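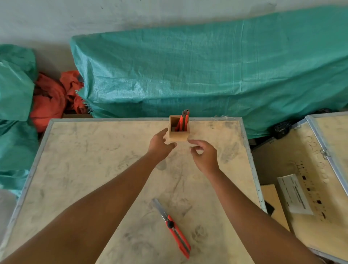 The Florkadon is a head camera for recording hand work, sold to teams who later want a gripper or an arm to do the same job. Our trial of it against the older Sulby was made at the bench and without any special lighting. We chose utility knives because a thin blade is difficult for many cameras, and a small open wooden box with red knives standing in it is a fair test of depth at the far side of a table. Both hands should stay in view while they reach for it.

**What we compared**

- Sulby: narrower lens, heavier on the forehead, good colour
- Florkadon: wider lens, 86 grams without the cable

Bethel Wako wore each camera for two sessions. With the Sulby she had to bend her neck to keep her fingers in view, and she did not like this. 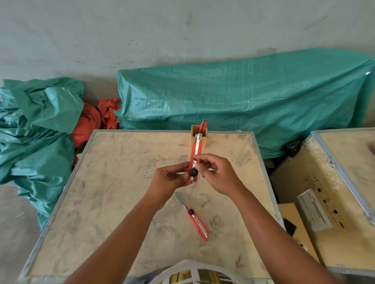 With the Florkadon she could work at her usual height. The weak point is focus at very short distance, so please check your own task before you order.

**Ordering**

Article number 3585. The head strap and one cable are in the price, the controller is not. Flullari keeps the stock and sends it to you. The next delivery is expected in May. For a loan unit, write to Henok Wubshet.

Page last changed 26/04/2019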